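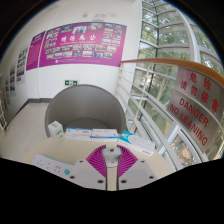

Reviewed by Nahom Zeleke, Equipment and Furnishings Desk
1 July 2019

The Fisanlow power strip was assessed over a period of 20 working days in a shared meeting room. The purpose of the review was to determine whether the product is suitable for general use on small tables where visitors charge phones and laptops. The unit was purchased at the regular price, and the manufacturer had no part in the review.

The strip has a white body with a teal edge and a round button of the same color near one end. The color is limited to these parts, and the product does not look out of place in a plain office. Staff found the button without instruction. Its position at the end of the body means that it can be reached when most of the sockets are in use.

Socket spacing is adequate for ordinary plugs. Larger chargers present some difficulty, and two of them should not be placed side by side. Persons who rely on bulky chargers may prefer the Barix desk unit, reviewed last November, although that product takes up considerably more of the table.
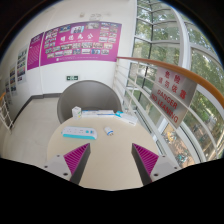
A separate plug adapter was tried with the strip during the second week and gave no trouble. The adapter is small and is easily misplaced, so offices that purchase several should label them. The ports beside the button are a useful addition for visitors who arrive with a cable only.

Setup required 5 minutes, including the time needed to open the carton. The printed instructions are brief and the type is small. The cord is stiff when first unpacked and should be laid flat overnight before the strip is placed on a round table, where it otherwise tends to turn.

The Fisanlow strip is recommended for meeting rooms and reception areas. It is not recommended for workshops.

Comments (3)

Kauko Rantala
We ordered these for our front office. Agree on the cord. Ours took two days to relax.

deskside600
Does the button cut power to the ports too, or only the sockets?

M. in Purchasing
Please review the Lemma version next. It costs less and I would like to know why.

Filed under: Office Equipment > Power and Charging

Contact the Desk | © 2019 Wellidix Reviews | Back to top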